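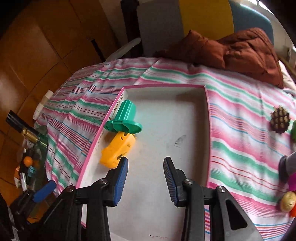 The Kidport Reader: Modern Greek for People Who Did Ancient

Paperback, 400 pages, with glossary and 52 short texts
Edited by Korkor Osei

You spent years on the aorist and can still decline a trireme. Then you landed in Athens, asked for a coffee in the manner of Thucydides, and were answered in English. The Kidport Reader was put together for you.

It starts with folk songs and shop notices and works up to essays and a few poems that mind very much where the stress falls. Notes are at the foot of the page, where they belong – endnotes were tried in the first printing and we had letters.

Each text comes with a list of words that look ancient and have since changed jobs. Verbs are set out in 3 tables at the back. The infinitive has gone, and we are sorry for your loss.

Please note that the Reader assumes you know the alphabet. The answer key is a separate booklet (order no. 938), sold to teachers and to anyone who says they are one.

"I used it with my second years and only two of them went back to Homer." – Renji Hoshino

Binding: sewn
Publisher: Storkow
Reprint due: April
Also in this series: The Pratis Grammar, The Mohmand Book of Letters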